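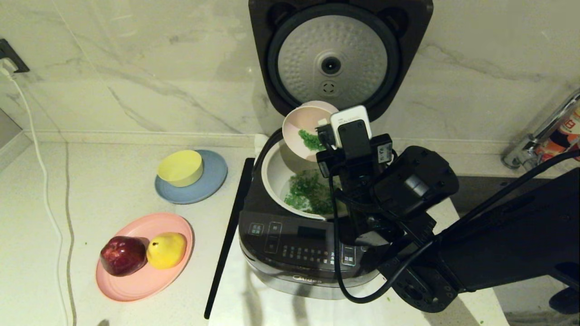

Flolville Expats Board > Work and Business > Getting paid by overseas clients

maple_in_transit
I do translation and a bit of export paperwork for a furniture wholesaler, Jondby. They've asked to move me from a monthly retainer to per-job pay starting in July. Last invoice was $339 and it took 55 days to clear. Anyone else had this?

Grosteck_Gal
Had the same with a different client. Per-job is fine if you get a deposit. Ask for half up front.

ecamenzind
I'd stay on the retainer. I did per-job for three years while I was travelling and the slow months ate my savings.
Emil Camenzind

Grosteck_Gal
Depends on the work though. Mine went up once I stopped doing free phone calls for them.

ecamenzind
Sure, but you had 4 clients. OP has one by the sound of it.

maple_in_transit
Two. The other is Vlachopoulos, but that's only a cheque every quarter.

tinroof
Is the 55 days them or the bank? My bank held a transfer for over a week and never told me. Ask Jondby for the date they sent it before you blame them.

maple_in_transit
Good point, will ask. They did say "processed" early on.

Grosteck_Gal
"Processed" means it's on someone's desk. Put 14 days on the invoice and a late fee.

ecamenzind
A late fee won't get collected across a border. Agree on the deposit.

maple_in_transit
OK, asking for the deposit and the transfer date. Will post when they answer.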